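Chapter 11
Surfaces That Work for a Living

Pick any white surface in a home and you have a diary. Tables, trays and counters pick up stains, smudges and specks, and each mark is a small puzzle - what made it, and what will lift it? I love this part of the course!

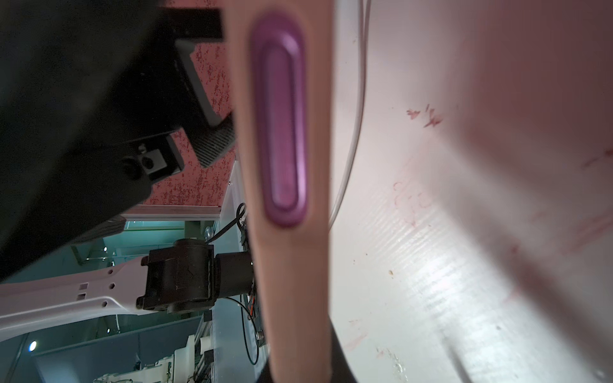 Pink and red marks are a great place to start, as so many everyday things can leave them: juice, ink, sauce, nail polish. Try the gentlest cleaner first, on a patch the size of a coin, and write down what you used. Then look at what lives on the surface. Phones, charging cables and paper mail gather crumbs around them, and they need to be moved before any wiping begins.

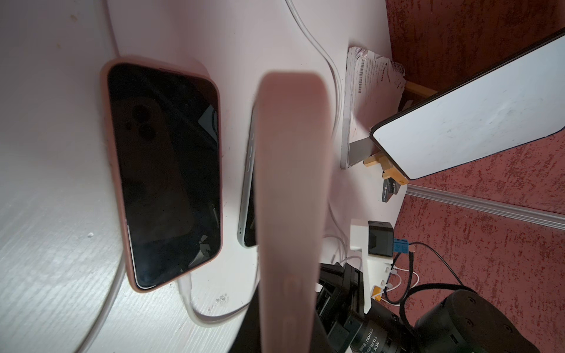 Several students in the Uvmont course replied that unplugging came first for them, then the papers, and that the cables took longer than the cleaning. Keep their order in mind for Exercise 31, where you will plan a full clear-and-wipe of your own table.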